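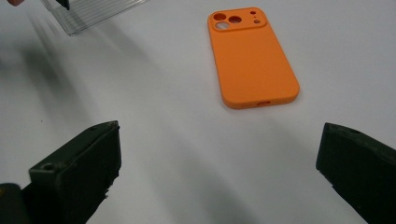

**Category:** Online collection > Upload and display

**Ticket:** Posters from the Rulgate strike show wrong colors and lose their captions
**Opened:** Wed 17 April
**Status:** Open, partly solved

Hello,

We are preparing the online part of our exhibition of strike posters and hand-painted banners from Rulgate. The works were scanned on the Strebel flatbed, saved as TIFF, and uploaded to Brevell in one batch. The batch has 164 files. After the upload I see two problems, and I am not sure if they are connected.

1. The red in the posters became brown. For these works it is a serious thing, the red was mixed by the print workshop and the visitors will compare with the paper originals on the wall.
2. Only 102 records show the caption. In the others the field is empty on the public page, but when I open the record for editing the caption is there.

What I tried before writing to you:

- Cleared the browser cache, then looked from another computer. Same result.
- Opened the TIFF directly in the viewer of the scanner. The red is correct.
- Uploaded one poster again, alone. Color still brown, caption visible.
- Changed the public theme from Dreser to the default one. No change in color. The captions I did not check at that moment, sorry.

**Reply from support**

Thank you for the detailed list. Please check which color profile is written in the scans. Brevell removes any profile it does not recognize when it makes the web copies. For the captions, please tell us if the missing ones contain line breaks or special quotation marks.

**Update 1**

The profile is "Strebel Wide". I exported 6 posters again with sRGB and uploaded them. The red is now red. I would like to avoid doing all the others by hand, is there a batch tool?

About the captions: yes. Many slogans are written in two or three lines, as the painters placed them on the banner, and we kept these lines in the caption. All the empty ones I opened have a line break.

**Reply from support**

You can use Tools > Rebuild derivatives and set "Assume profile" to the profile file from your scanner. Please set the quality to 70 or higher, lower values give visible blocks in flat areas of ink. The line break problem is confirmed on our side and a correction is planned for the next release.

**Update 2**

Rebuild is finished and the colors are good in every poster I compared. One banner is still a little dark, but it is dark also in the scan, so I will scan it again.

For the captions I do not want to delete the line breaks, the division of the lines belongs to the work. Can I use a slash for now and change it back later with search and replace? Please leave the ticket open until the release.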